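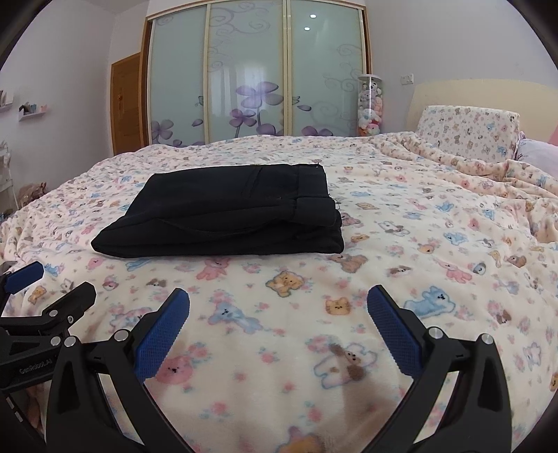 Folding project, student team Flikine: the demos on the bed are worse than the demos on the table?

Trisemley Student Robotics forum > Projects > Manipulation
Thread started July 9, 2026

hieu_flikine
Member, student team

Hello everybody. My name is Hiếu Đào and I am responsible for the data in team Flikine. Our project for this year is clothes folding with two hands, learned from demonstrations. We do not drive the arms by remote control to get the demonstrations. A student holds two hand-held grippers and folds the clothes, and the camera on the gripper records. Afterwards we train the policy and run it on the two arms in the club room.

At this moment we have 3,318 clips which passed the automatic check. The first half was made on the gray table in the club room. After the room was closed for exams, we continued at home, on beds. Now I have a problem with the bed clips and I would like to ask for opinions before we spend the rest of the summer on it.

When we train on table clips only, the arm folds the shirts in an acceptable way. When we add the bed clips, it becomes slower and it often closes the fingers too early, in the air over the cloth. My teammates say that the patterned blanket is the reason. I am not sure. I think the reason can also be in how we approach the garment.

You can take the dark garment on the bear blanket as a typical bed clip. It is already folded into a thick stack and the task there is only the last part: put the gripper in, lift the stack, move it to one side. Please be strict with us.

Settings which somebody will ask for:
- both grippers start open
- speed of the hands is free, we only ask people not to hurry
- the clip starts when the garment is in view and ends when both grippers are away
- every clip has one sentence of text, written by the person who did it

Thank you in advance.
Hiếu

mossbridge
Regular

Good question and a good number of clips for a student team. I do not believe the blanket is guilty. A pattern is useful. If your policy has seen only a gray table, it has learned "everything which is not gray is cloth", and this is why it looks so good on the table. Put a printed tablecloth on that same table and run the table-only policy again. I would bet a coffee that it tries to pick up the flowers.

So my answer is keep the bears, and get more blankets.

ankerwick
Regular

I have to disagree with mossbridge, at least for a first-year project. Variety is good when you have enough of each thing. How many different beds are there? If it is one bed with one blanket, this is no variety, it is a second gray table which happens to have puppies on it.

Also I want to point to something else. The blanket is plush and it is soft. On the table the fingertips can slide under the cloth with the table as a guide. On a plush blanket, the tips push into the surface and the height is different every time. There are raised folds in that blanket too, going from the back to the right side. For a network with only the camera in the gripper it is not easy to say what is a fold of the blanket and what is the edge of a garment. With black on cream it is still possible. What will you do with a white T-shirt?

hieu_flikine
Member, student team

ankerwick, thank you. There are 3 beds. But one of them gives most of the clips, I have to admit. For the white T-shirt we did not make any plan. I will write it on our list.

mossbridge, I will try the tablecloth. My mother has one with lemons.

tovelind_k
Mentor

Please allow me to look at the grasp and leave the background for one minute.

Both sides of the nearest gripper are spread very wide, with bare blanket between them, and the pads do not touch the garment. This is fine as a start position. My question is what the person does next. The garment is a thick stack. At the right end there are two layers of waistband, and the lower one is folded forward over what is beneath it. If the person pinches only the top waistband, the lower layers stay on the bed and the stack opens. If the person takes everything, the grasp must be deep and the opening must be wide until the last moment.

Now think what the policy learns if half of your students pinch the top layer and then correct it, and the other half take the complete stack at once. It learns something in the middle. "Closes too early in the air" sounds to me exactly like something in the middle.

Can you sort the bed clips by who made them?

hieu_flikine
Member, student team

Yes, we keep the initials. I sorted them last night after your message. We are 7 people who record. Four of us take the complete stack. Two of us pinch first the waistband, lift a little, and then go under with the second gripper. The last one does it differently every day, and this person is me.

I am a little ashamed, but it is better to know.

quillfen
Member

Do not be ashamed, I did the same with cable routing in November and I lost a whole term with it.

Small thing about the threads. There are a few loose threads next to the waistband flap. We found with old towels that threads go between the pad and the finger and then the cloth stays hanging when you open. Maybe you should cut the threads before recording, or maybe you should not, because real clothes have threads. Our team argued about it and we did not finish the argument.

mossbridge
Regular

Do not cut them. Real clothes have threads.

ankerwick
Regular

Cut them. He has a policy which cannot yet fold on a bed. The threads can wait for the next version.

tovelind_k
Mentor

I am with ankerwick this time, but it is a small matter. The two styles of grasp are the big one.

My proposal, Hiếu:

1. Write one page with the grasp rule for each kind of garment. One page, no more. For a thick stack: go in from the side where the edge is closed, take all layers, close only when the stack touches the inside of the fingers.
2. Mark the old clips with the style. Do not delete anything.
3. Train three times: complete-stack clips only, pinch-first clips only, all together. Same number of clips in each, otherwise you compare nothing.
4. Only then discuss bears.

plover_desk
Member

May I ask a question as a beginner? In the lower left there is a second gripper, partly hidden behind the near one. I can read GenRobot.AI on it. Does it matter for the training that one gripper is visible from the other one? In our team (Plallitz, we do table setting with cups and spoons) our mentor asked us to keep the hands away from each other, and it makes the movements very unnatural.

hieu_flikine
Member, student team

For us it was never a rule. When you fold with two hands, the hands meet, it cannot be avoided. But a bit of the person's hand can be seen between the dark parts too, and on the real arm there is no hand there. I was thinking to put a mask over this corner.

tovelind_k
Mentor

plover_desk: let them meet. If the robot will have two grippers, then seeing the second gripper is correct information. The hand is the part which I would mask, and I would use the same mask when the policy runs on the robot, so that both sides look equal.

ankerwick
Regular

One more about the light, then I am quiet. Behind the bed there is a wardrobe with frosted glass panels and two very bright reflections near the top of the right panel. In such a room I would fix the exposure. If it is automatic, a small turn of the wrist toward the glass can make everything else darker, and your garment is black already. All the information about the layers is in the seams, and the seams are what you lose first. In that view I can still see the slanted one which looks like a pocket, so there it is good. Check the clips where the person turns.

mossbridge
Regular

This one I sign completely.

hieu_flikine
Member, student team

I have some results, not all of them.

First the tablecloth with lemons. mossbridge was right. The table-only policy went to a lemon two times and closed on it. My mother's tablecloth is not damaged.

Second, the three trainings. The complete-stack clips alone are clearly better on the bed than the mix. It does not close in the air any more. It still has difficulty to go under the stack on the soft blanket, as ankerwick wrote. The pinch-first clips alone were too few for a fair result, I made the other sets smaller to match and then all were bad. So this comparison I will repeat when we have more.

Third, the exposure. It was automatic. I went through the clips with strong turning and marked 114 of them where I could not see the layers with my own eyes. They stay in the folder but not in the training.

My teacher, Ms. Phí, read the thread and asks me to say thank you to all of you. She also says the page with the rules must be written before anybody records again.

quillfen
Member

Can you post the page when it is ready? We would like to steal it for the towels.

hieu_flikine
Member, student team

Yes of course. A first version, please correct:

Folding, rules for recording (bed and table)
- Look at the garment before you start and say which edge is closed.
- Start with both grippers open and not touching.
- Thick stack: take all layers in one grasp. If you miss, open, go back, start a new clip.
- Thin garment: two corners, one gripper for each.
- Do not press the blanket down with the free gripper.
- If a fold of the blanket lies under the garment, leave it. Write it in the sentence.
- Exposure fixed. Look at the first clip on the laptop before you make the others.
- Write the sentence on the same day.

ankerwick
Regular

"If you miss, start a new clip" is the line I do not like. Then the policy never sees how to recover from a miss. Keep these clips in a separate folder with their own label.

tovelind_k
Mentor

Agreed with the separate folder. Also "thick" needs a limit, or seven people will have seven opinions of it. Use the finger of the gripper as a ruler: if the stack is higher than the pad is wide, it is thick.

hieu_flikine
Member, student team

Both changes are in. I will measure the pad tomorrow. We start again with the second bed, its blanket is plain green, and after that I will come back with the white T-shirt.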